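Tandstead Travel Water Filter Bottle

Price: £57, spare filter included

We stock four-season tents, maps and the odd thing we were talked into. The Tandstead began as one of those. Every maker of a travel bottle says you can drink from any tap on earth with it, and I don't believe a word of that, so read the small print before you pack one for a desert trip.

What it does: takes out grit, the taste of chlorine and most of what upsets a visitor's stomach. What it doesn't do: turn sea water into drinking water. The box has a camel and a blue lagoon on it, and people do ask. It won't deal with salt, fuel or farm chemicals either.

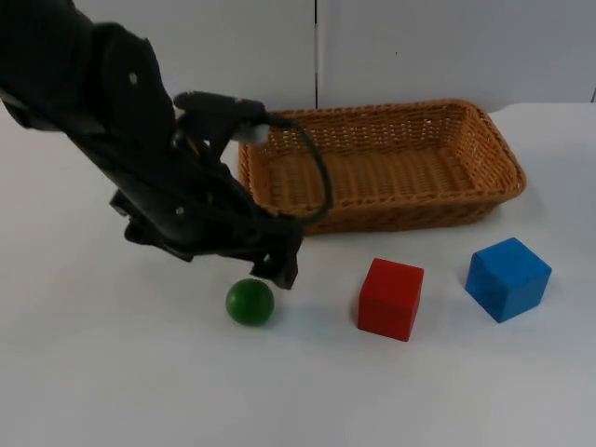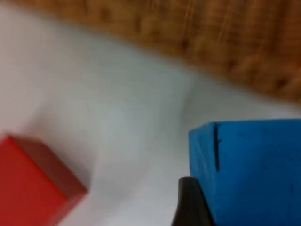
The maker claims 400 litres per filter. I'd plan on less if you're filling up from wells or storage tanks, as fine sand clogs it early. Rinse it every evening and it will behave better. The cap is stiff for the first 7 days or so of use and then loosens, perhaps a bit too much for my liking.

Imtiaz Amarasinghe took one along the Masanja coast road in January and came back healthy. He also bought bottled water at most stops, so make of that what you will.

How it compares: the Jevley is lighter and costs more, and I can't taste any difference. The Pundumstead has a bigger mouth for ice but leaks when laid flat.

Colours: sand or grey
Filters: sold singly or in packs of 3
Returns: unused bottles only, with the seal on the filter unbroken

If your hotel has decent water, save your money.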